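4.2 Aproximação a alças com a câmera de punho

Nesta seção avaliamos a etapa final da aproximação, quando a garra já se encontra a poucos centímetros do alvo e a câmera externa deixa de fornecer informação útil por causa da oclusão causada pelo próprio braço. 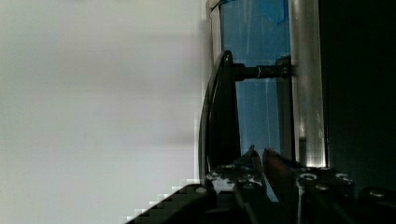
Figura 3. Vista da câmera de punho durante a aproximação a uma peça preta curva, com os dois dedos da garra na parte inferior.

O conjunto de teste reúne 204 aproximações, executadas na bancada Voltotent com o controlador Stumar descrito na Seção 3. Cada aproximação parte de uma pose inicial sorteada dentro de um cone de 18 graus em torno do eixo nominal e termina quando a política emite o comando de fechamento ou quando se esgota o limite de 27 segundos. As poses iniciais foram sorteadas uma única vez e repetidas para todas as variantes, de modo que as diferenças entre elas não dependem do ponto de partida.

Comparamos duas variantes. A primeira, denominada Tikel-G, recebe as imagens da câmera externa e da câmera de punho, concatenadas após os respectivos codificadores. A segunda, Tikel-P, recebe as mesmas entradas, mas reduz gradualmente o peso da câmera externa à medida que diminui a distância estimada até o alvo. As duas foram treinadas com as mesmas demonstrações, coletadas por teleoperação segundo o protocolo de Agbayani, e têm o mesmo número de parâmetros treináveis.

Tikel-P obteve mais fechamentos corretos do que Tikel-G, e a diferença se concentra nos alvos estreitos e escuros. Nesses casos, o contraste entre o alvo e os dedos é baixo, e a variante com peso fixo tende a fechar a garra antes de os dedos ultrapassarem a borda da peça. Superfícies claras próximas à lente e reflexos em partes metálicas também afetam a estimativa de profundidade, embora em menor grau. A compressão do fluxo de vídeo introduz blocos visíveis nos contornos escuros. Mantivemos a mesma taxa de compressão no treinamento e no teste.

A anotação do resultado de cada aproximação foi feita de forma independente por Hajnalka Vincze e Wilfredo Sebastian, a partir dos registros de força e do vídeo externo. Houve discordância em 2 aproximações, ambas com contato parcial de um dos dedos, e em ambas adotamos a classificação mais desfavorável ao método.

Não alteramos a iluminação entre as execuções. O efeito de variações controladas de luz é tratado na Seção 4.3, junto com a ablação do codificador de punho.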